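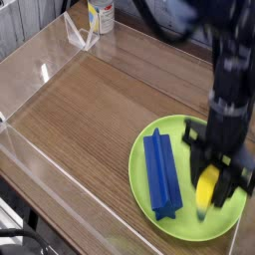 Timomby

Bridik Tabletop: recording rules and data card
Revised 11/04/2018

Scope
Rules for recording and labeling arm episodes in the walled tabletop cell. They apply to every release of the set. The current release holds 508 episodes, 400 of them for training. No claim of compliance with any outside safety standard is made.

Cell
Objects stay inside the clear walls for the whole episode. The floor cable must not cross the table edge. Bare hands enter only with the arm stopped and drive power off.

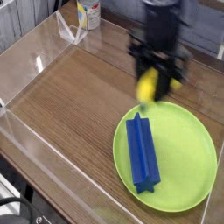
Speed is capped at 100 mm/s once the fingers are below wall height. Travel above that line may be faster. Blurred images are kept, and the blur flag is set per image. Do not sharpen or interpolate.

Objects
Toy banana, blue star prism, lime-green plate. Swapping in a look-alike requires a new object ID, even if the color matches. The prism is labeled by its long axis, with no front or back.
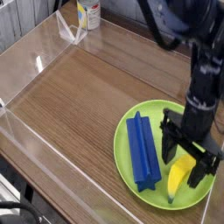
An object counts as "on plate" when it rests within the rim and no finger is pressing on it. If a finger hides part of the object, label the visible part only and set occluded=1. Two annotators label each episode. Disagreements go to the Sikberg queue and stay out of the release until closed.

Episode checks
1. Confirm the emergency stop before the first episode of a session.
2. Log the start position of each object.
3. Leave at least 2 seconds of still arm at the end.

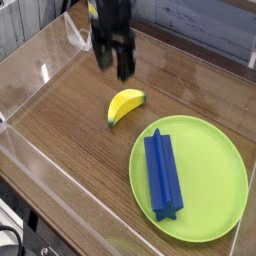
4. Mark a dropped object as a drop. Do not reset it by hand mid-episode.
5. Keep failed episodes, with the failure code filled in.

Known gaps
One table finish, one plate. Glare on the walls is not labeled. Force readings are missing from the September sessions.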